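Two weeks with the one-basket rule

A reader wrote in last month to ask whether the "one-basket rule" does anything for a shared room. You have probably seen it: one laundry basket, parked in the middle of things, and whatever lands on the furniture goes into it before you leave. Claeys sells a printed guide to the idea, and Plirkico has a timer that goes with it. I bought neither. Harriet Haddad and I tried the rule for 14 days in the room behind the newsletter office, with a basket we already had.

My doubts started with the sofa. Any clothes or towels left there were supposed to be picked up at 4 in the afternoon, folded or not, and carried off.
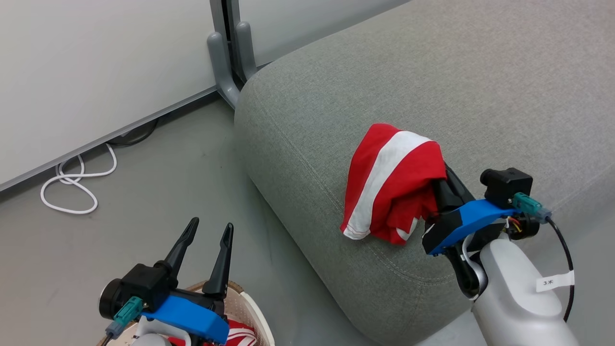

The guide's fans say ten minutes will do it. Picking up soft things took us three, and I'll give the rule that much. Cloth is easy. It has no fixed place, it squashes, and it all ends up in the same wash. Harriet thought the sofa looked better by the first Saturday, and I agreed with her, though I'd point out that a sofa looks better any time you take things off it.

What I wanted to know was whether the habit would spread to the rest of the room. The fans are very sure about this part. Mei Greenberg, who lent me her copy of the guide, had underlined the sentence twice. 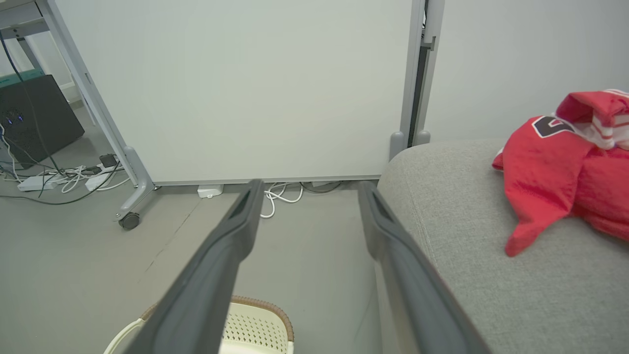

Cords are where the rule gives out. A basket is no help with anything that has to stay plugged in, and a shared room is full of that. You can set one down within easy reach of the whiteboard and the power strips on the floor will still have their cluster of cables, trailing wherever they like. Funorer makes a lidded box for power strips, and Vuvar has a clip that goes under a desk. I haven't tried either one, and I'd want to see them with more than one fat adapter before I paid for them.

So keep the basket if you have one, and use it for laundry. For the floor, set aside a separate hour, unplug what you can, and label both ends of each cord with masking tape. Mei wants her guide back by the end of February, if anyone would like to borrow it first.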